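SPEAKER NOTES: "One Plate Too Many: Setting a Table for People Who Are Only Having a Sandwich"
Urnholm Public Library, lower meeting room
Aurelia Ruchti
Rev. 26/08/2018

Slot is 30 minutes including questions. Last time I ran to 41 and the chess club came in and stood along the wall. Watch the clock over the door, which is slow.

SLIDE 1. Opening

Say hello, thank the Duralley Adult Learning people, check that the back row can hear. The back row will say yes whether or not it can.

Start with the confession. I own 82 plates. I live alone. I eat most lunches over the sink. (Pause. If no laugh, move along briskly.)

So why talk about table settings? Because every October my sister's family comes for a long weekend, and every October I discover I have forgotten how to feed people who expect to sit down.

SLIDE 2. Everything comes out at once

Talk about the pile-up stage. You open the cupboard, you take out whatever your hand lands on, and the table fills before you've decided what the meal is. Pot with its lid on, a pink plate stacked on a paler one, a blue one on its own, bowls for a soup you may not be making. And in the corner, lunch, already made, a sandwich under a lettuce leaf with ambitions.

Point to make: the food got finished first. It usually does. A sandwich takes four minutes and choosing the plates takes the rest of the morning.

Ask for hands: who plates the food before the table is set? (Expect most of the room. Put mine up too.)
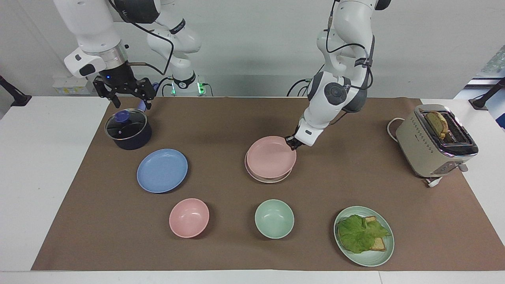
SLIDE 3. What leaves first

The pot. Unless something is going to be ladled out of it, a pot on the table is just a large guest who doesn't talk. I say this as someone who once served an entire dinner around an empty Urker stockpot that I'd put down to answer the phone.

Then unstack. Stacked plates are storage. It's fine to store things on a table, I do it with mail, but don't call it a setting.

Mention paper here. A big sheet of plain brown paper costs next to nothing, hides the table, and makes pastel dishes look as though you meant them. My mother would have called it wrapping. My mother also ironed pillowcases, so we differ.

SLIDE 4. Rows, more or less

Small things at the back, wide things in front. Bowls up top where nobody's sleeve goes through them, plates nearer the person. The plate with the food on it goes wherever the hungry person is sitting, and all theory bends to that.

On color: green, pink and blue in the same pale strength will get along in any order. I spent around 711 words on this in the handout. Nobody needs to read them. The short version is that one dark thing among the pale ones takes over.

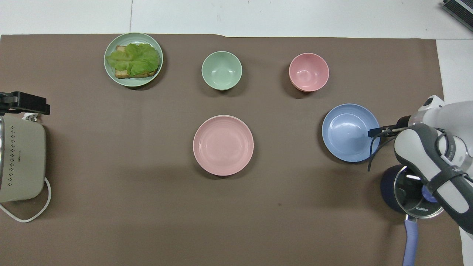
The other question I always get is about matching. People apologize to me for not having a set. I inherited a set, the full Ďurica service with the gravy boat, and in all these years I've used the gravy boat for paper clips. Mixed dishes are easier because when one breaks you've lost a plate. When one of a set breaks you've got a situation.

(If time is short, skip from here to slide 6.)

SLIDE 5. The empty bowl problem

An empty bowl at someone's place is a promise. Guests look at it and wait for soup. If there's no soup, put chips in it, or take it away before they sit. My brother-in-law waited through a whole lunch once. He's still mentioning it.

SLIDE 6. Questions

Handouts are on the chair by the coat rack. Remember to bring back the projector cable, and leave the room key in the drawer marked 1036.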